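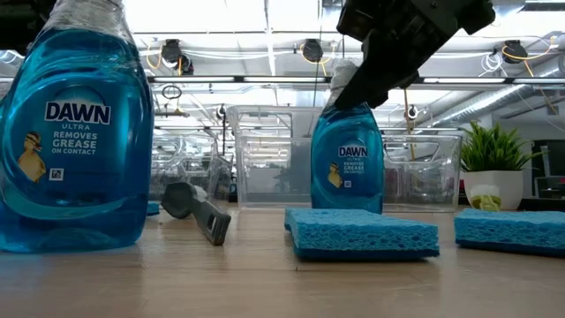
The first thing Anika Mahmoud taught me about cleanup robots was where the stop button is. The second was that soap bottles are squishy, and her software had forgotten it! After an update, the force limit on one gripper reset itself to 100 percent. The normal setting is 30.
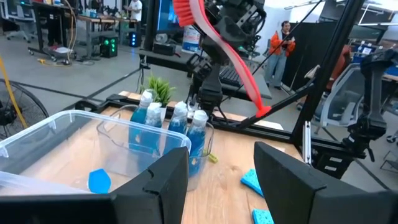 One arm with the long red brush, over the sponges and bins.

Nothing looked wrong at first. The arms sorted brushes all morning, and then one grabbed a bottle and kept squeezing until the cap popped and soap hit Hafiz Lubis square in the sleeve (he's fine – the shirt isn't).

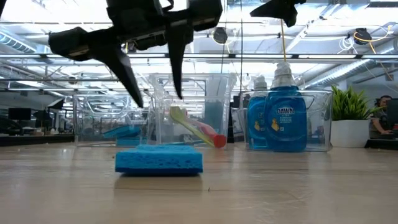

STEINBACH, October – I got here a week later, and they were still going through the logs. Hafiz found 83 grips over the limit before the pop, and not one had set off an alarm. I found that a lot scarier than the soap.

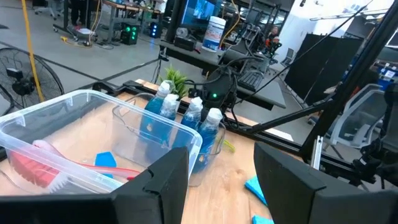 Sponge, brush and blue bottles at the Steinbach test table.

Now the arms won't start until someone reads the limit out loud and a second person checks it. Anika wants the alarm fixed too. That patch is due next month, and I'm standing well back until then.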